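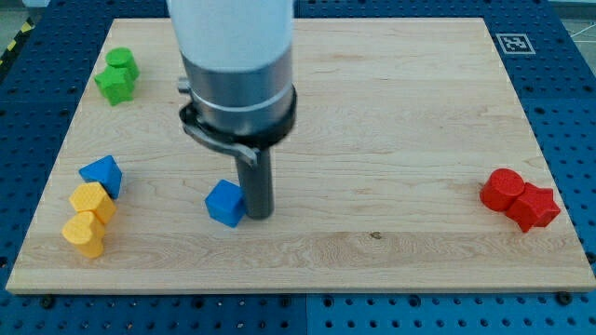 18 March 2019
By Pouran Talebi

The Day Skimska Pushed Too Hard

If you have ever gone down a staircase in the dark and thought there was one more step when there wasn't, you know the funny jolt that goes up your leg when your foot hits the floor too soon. Your foot wasn't broken and neither was the floor. Your brain had simply got the distance wrong, and it told your leg to keep going down when there was no more down to go.

Something very much like that happened in January to a robot arm called Skimska, and I want to tell you about it, partly for the bang (there was a bang!) and partly for what the people in the workshop did afterward, which I think is the best bit.

Skimska lives at a workshop named Durnen, in a long bright room where robots practice picking things up and putting them down again. That may sound like an easy job to you. You have been picking up blocks since you were a baby, and you probably can't remember learning how. A robot arm has to be taught every little piece of it, and so Skimska spends whole days with a wooden board and a set of plastic blocks – stars, cylinders, a cube, a heart and so on, in red, yellow, green and blue. The board sits on a blue metal table with holes all over it. On the end of the arm there is a long thin tool that points straight down, and the arm brings it down to wherever the next block is.

How does a robot know where "down" stops?

Close your eyes for a moment and touch the tip of your nose. Easy! You didn't have to look. Your brain knows how long your arm is and how long your fingers are, and it keeps track of how your elbow is bent, and it puts all of that together in a flash.

A robot arm does the same sort of sum. Inside each joint is a sensor that measures how far the joint has turned. The computer knows how long each part of the arm is, too, so it can work out exactly where the end of the arm must be. Engineers can check this very carefully, and Skimska's arm is good at it.

But the arm is only part of the story, as you'll have guessed. There's the tool as well. The tool can be taken off and swapped for a different one, the way you might swap a fork for a spoon, and the arm has no way of feeling how long the new one is. Somebody has to tell it. At Durnen you do this by typing a number into a program called Endale, which gives Skimska its instructions.

Try it yourself with a pencil. Hold a short, stubby one and tap the table lightly, a few times, until your hand knows how far to go. Now look away, have a friend put a brand new long pencil in your hand, and try to make exactly the same movement. Clunk! The point hits the table before you expected it to.

What went wrong

On the day of the bang, Skimska had been working with a tool that was 88 millimeters long. In the afternoon it was changed for a longer one, 100 millimeters from top to tip. The new tool was fastened on tightly and everything looked just as it should.

The number in Endale, though, still said 88.

So the program believed the tip of the tool was 12 millimeters higher than it really was. Find a ruler and look at how big 12 millimeters is. It's less than the width of my thumb, and you might think such a small gap could hardly matter. Well, a robot goes where its sums tell it to go. Skimska was asked to bring the tip down until it was just above the wood, beside the blue cube. As far as the sums were concerned there was still some air left to travel through. In the real world the tip had already arrived at the wood and the arm was still pushing.

It was moving at 50 millimeters a second, which is fairly slow for a robot (you could easily beat it with your own hand). Even so there was a loud bang, the board jumped, and the blue cube went skating off across the table and onto the floor.

And then Skimska stopped.

Why it stopped

I asked Yabsira Yimer about this. She is the engineer who looks after Skimska, and she was at the desk when it happened, drinking a cup of tea, most of which ended up on her sleeve.

"The arm is always checking how hard its motors are working," she told me. "If it's moving through empty air, that should take a certain amount of effort. When the effort suddenly shoots up, something is in the way. It could be a table, it could be a person. The arm doesn't know which, so it stops and waits for one of us to come and look."

This is called a protective stop. You do something like it when you try to shut a drawer and feel it jam. If you have any sense you don't lean on it with all your weight. You stop, open it again and look for the sock.

A protective stop is a very good thing to have, but it can only happen after the robot has bumped into something. That is why there are other kinds of protection as well. At Durnen there is yellow and black striped tape along the edge of the table, and stripes like those are a warning you will see in many places where machines move. In Skimska's room people keep behind the stripes whenever the arm is running. There is also a big red button on the wall by the desk, and anyone in the room is allowed to press it, even a visitor, and even if they only have a feeling that something isn't right. I asked Yabsira whether people get told off for pressing it when nothing is wrong. She looked quite shocked and said certainly not.

Finding the mistake

You might think the next thing to do would be to pick up the cube, switch the robot on again and hope for the best. I'm afraid I would have been tempted! What Yabsira did was leave everything exactly where it was, cube and all, and write down what she could see.

There was a small round dent in the board. The tool was still straight, which was lucky. The arm said its joints were all where they were supposed to be, and when she checked them she found the arm was quite right.

Her first idea was that the board might be thicker than it should be, so she measured it. It was fine. Her second idea was that the table had been moved. On the table, near a corner of the board, there's a flat square marker with a black and white pattern of little squares on it. A camera can look at a marker like that and work out where it is and which way it's facing, a bit like you recognizing your own front door from down the street. She checked the marker, and the table hadn't moved at all.

Then she took a ruler to the tool, looked at the number on the screen, looked at the ruler again, and said a word that I have been asked to leave out.

She had changed the tool herself, you see, just before lunch was cleared away, and somebody had called her to the telephone before she typed in the new number. When she came back the tool was on and looked finished, so she thought that she had finished.

I think it was rather brave of her to let me write that down. Grown-ups do forget things in the middle of doing them, very often, and engineers know this perfectly well. A good engineer doesn't just promise to try harder next time. She goes looking for a way to make the mistake harder to make.

What they changed

The workshop now has a new rule, which is called the Nosamus check. (Nosamus was the name of a goat that Yabsira's grandmother kept, who would never cross a bridge without putting one foot on it first and having a good long think.)

Every time a tool is changed, Skimska has to do what the goat did. First it comes down extremely slowly, pushing with hardly any force, over a clear patch of the board, until it feels the wood. Then Endale compares the height where the arm felt the wood with the height where it expected to. If the two match, the work can begin. If they don't, a message comes up on the screen asking for the tool to be measured, and the arm won't do anything else until somebody has put in the right number and the check has been done again.

It adds a little time to every tool change, and Yabsira admits that when everyone is in a hurry it can feel like forever. She has also put a strip of paper tape on each tool with its length written on it in thick pen.

As for the board with the dent, they turned it over and used the other side. The blue cube had rolled under a cupboard and had to be fished out with a broom handle, along with a pen lid and an extremely old raisin.

Something to try at home

You'll need a friend, a table, a wooden spoon and a soft cushion. Put the cushion on the table. Your friend is the robot and has to keep their eyes shut, and you are the program, so you tell them how far to lower the spoon: "down a little," "down a bit more," "stop." Practice until the spoon just touches the cushion. Next, ask your robot to hold the spoon nearer to the end of its handle, so that more of it sticks out, and give the very same instructions as before.

Watch what happens to the cushion. Then see if the two of you can invent your own Nosamus check, and give it a name of your own if you don't happen to have a goat.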